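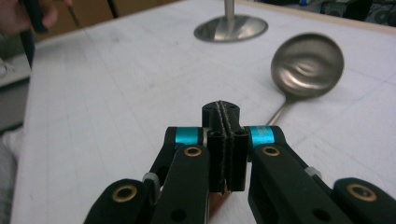 Clilladen, April 2022

Home | Projects | People | Reports | Contact

Does filtering demonstrations help? A second look at the Stateo result
Annapurna Sundaram, final-year project report (shortened for the web)
14 shares | 2 comments

My project began with a claim I didn't believe. The Stateo write-up, which our lab has leaned on for most of its later work, says that a policy trained on a cleaned set of demonstrations beats one trained on everything. The cleaning is done by a script called Sastry, which throws out any demonstration it scores as hesitant. I wanted to know whether the script was finding bad demonstrations or just making the set easier.

The task is hanging a steel ladle on a stand. People do it with a hand-held gripper, the same black fingers and fuzzy grip strips you get in every recording, and the policy is trained on what the gripper's camera sees. The table top is white with a faint grid.

We had 3,965 demonstrations. Sastry kept 3,502 of them. I did not change the script or its threshold, although I think the threshold was picked by eye and the original write-up doesn't say otherwise.

My first check was dull but I would do it again. I took 183 of the rejected demonstrations and watched them all the way through. Plenty were poor: the ladle dropped, or the handle knocked against the pole. A good share looked fine to me. The person slowed down near the stand, turned the ladle a little, and hung it. Sastry reads slowing down as hesitating. Anyone who has tried to hang a ladle with two stiff fingers will slow down, and I'd say that is the part worth learning from.

I then trained two policies, one on the full set and one on the cleaned set, with the same settings and the same number of training steps. Both were run on the Grorkirora arm from the starting positions used by Stateo.

From those positions the cleaned policy did better. So the first result stands, as far as it goes. When I moved the stand to places the original tests never used, the gap closed, and with the stand at the back of the table I could not tell the two apart. My reading is that the rejected demonstrations include many of the awkward reaches, and the usual test doesn't ask for awkward reaches.

I don't want to oversell this. I only trained each policy once, so some of what I saw could be luck with the random seed. My moved-stand test was also designed after I had watched the rejected recordings, and I knew what I was hoping to find. A fair version would have somebody else choose the positions. I also judged the recordings alone, and what counts as "fine" was my opinion on the day.

There is a smaller problem with how success is scored. Stateo counts a ladle as hung when the fingers open and it doesn't fall. It can be swinging, or caught by the very tip of the handle, and still pass. I kept the rule so the comparison would hold, but I marked the doubtful ones in my notes, and both policies had them.

What I would ask of the next student is to run Sastry with its speed rule switched off and see which demonstrations it still rejects. If the cleaned policy keeps its lead, the script is doing something useful and I was wrong to doubt it. Until then I would not put "filtering improves performance" on a poster. "Filtering improves performance on the positions we normally test" is as far as I'd go.

My notes on the rejected recordings are in the project folder, including the ones I changed my mind about.

Previous report | Next report | Back to Projects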